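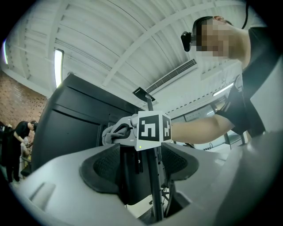
Lirkach Community Orchard: progress report to the Tresden Fund
2025-11-20
Prepared by Maeve Ní Mhurchú

Planting
We have now planted 52 trees, two more than the 50 in our application. Most are apples on the lower slope, with plums and damsons along the Hornstead side. Three of the plums failed over the summer and the nursery has agreed to replace them.

Water
The tank went in during June, a month behind plan. It holds 3000 litres and has been enough so far - we only used the standpipe in the driest fortnight.

Sessions
Norbert Vaněk ran four pruning mornings. Brittany Arsenault has taken over the school visits and has dates agreed with both primaries until Easter.

Spending
The fencing came in over 1000 pounds under the quote. We would like to move the difference to the path, as the lower gate gets very muddy - please confirm whether this needs a change form.

Next period
Mulching, rabbit guards, and tree labels. Svetozár Slanina is getting prices for the labels.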